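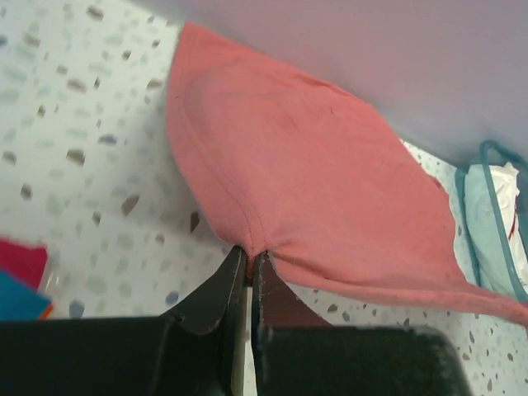 Salmon-pink cotton cloth with a stitched hem

Front band of my crochet cardigan is waving like a lettuce leaf

Posted by Ayanda Mnguni, 24 April 2026

Good evening to all. I am making my first cardigan for an adult, with the Brernonex pattern, in a cotton yarn from Plirneck. The back, the two fronts and the sleeves are finished and sewn together, and I am happy with them. The problem is the button band.

The pattern says only "work single crochet evenly up the front edge." I did not know what evenly means, so I put one single crochet in the end of every row. The right front has 104 rows. At the neck I made five more stitches in the same places so that it would not pull, and this gave me 109. I worked three rows of band and it looks terrible. The edge makes waves from the bottom to the top. When I lay the cardigan flat, the band does not want to lie flat with it.

The body is in single crochet with a 5.5 mm hook. For the band I changed to a 6.5 mm hook, as I was afraid that it would be too tight. The front edge is 28 inches long when I measure it on the table before the band.

Can I save this with steam or with heavy buttons, or must I pull out the band? I would like to wear it in September for a family event, so I have time, but I do not have much patience. I also do not want to buy more yarn, as I have only one ball left and a small piece.

Noteck

Pull it out. Too many stitches. Use a smaller hook and skip some rows. Mine did the same on a baby jacket and I left it like that and called it a ruffle, but for an adult I think you would not like it.

Kourosh Mazandarani

I agree with the answer before me that you must take it out, I am sorry. Steam will relax cotton a little, but it can't remove stitches that have no place to go. Heavy buttons will make it worse, in my experience, as the band will then hang down between one button and the next.

You can calculate the right number and you do not have to guess. A row of single crochet is usually less tall than a stitch is wide. If you put one stitch at the end of every row, you are pushing wide stitches into narrow places, and with the bigger hook each stitch is wider still. Do this:

Make a small sample of the band, 20 stitches wide and five rows high, with the hook you want to use. Let it rest on the table and do not stretch it. Measure how many stitches you have in five inches, in the middle of the sample -- the ends are never honest.

Divide by five, then multiply by the length of your front edge.

Let us say you get 13 stitches in five inches. This is 2.6 stitches for each inch, and 28 inches gives you 73 stitches when you round it. You have 109 now, so you can see where the waves come from. To place 73 stitches on 104 rows, work in seven of every ten rows. I go like this: stitch in two rows, skip one, stitch in two, skip one, stitch in three, skip one. When you arrive at the end you will perhaps have one stitch more or less, and this does no harm.

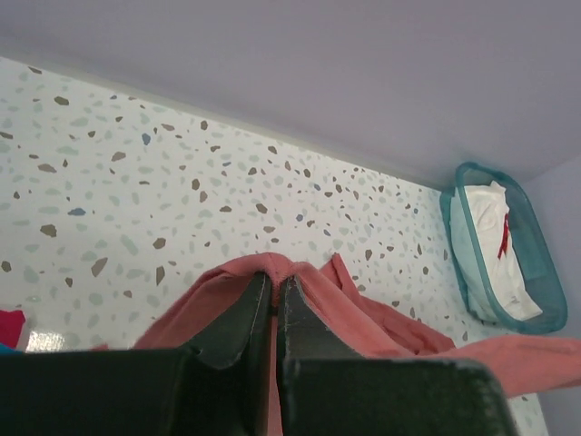
Before you start again, put markers on the front edge. Fold the edge in half and mark the fold, then fold each half again, until you have eight equal parts. Each part should then have nine stitches, and one part has ten. If a part is wrong you find it after nine stitches and not after an hour. Check also how the edge behaves when you take hold of it. On thin, soft pink cotton like this, a small pinch comes up into a peak with a gathered crease at the top, and a crochet edge with too many stitches makes the same kind of little tent between the markers, without anyone pinching it. If you see that, stop and count the part again.

About the hook, I would go back to the 5.5 mm. Then you need to make the sample with that one, and your number will be different from mine. Please do not copy my 73 only because it is written here.

For the neck corner, three single crochet in the corner stitch is enough. Your five extra ones are the reason it stands up like a collar, if I understood well what you wrote.

You can use the same yarn again. Cotton that was worked in three rows is a little curly, but wind it loosely around the back of a chair and leave it one night.
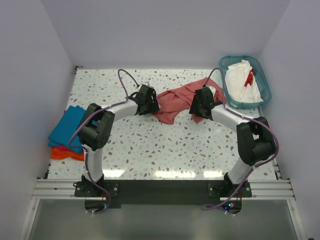 Two robot arms over a speckled, terrazzo-style tabletop

Ayanda Mnguni

Thank you to you both! I took the band out last night and I did the sample with the 5.5 mm hook. I have put the markers in eight parts as you explained, and the first two parts are lying flat. I did not know that the sample must rest before I measure it. I was always pulling it with my fingers.

One more thing, if you are still reading. For the left front, do I put the buttonholes in the second row of the band or in the third? The Griffiths book that I have says the middle, but my band will have four rows.

Kourosh Mazandarani

With four rows I make the hole in the second row, by chaining two and skipping two, and then I close it in the third by working two stitches in the space. First check on which side you want the holes. On a women's cardigan they are usually on the right front as you wear it, and the buttons are sewn on the left. Buy the buttons before you make the holes.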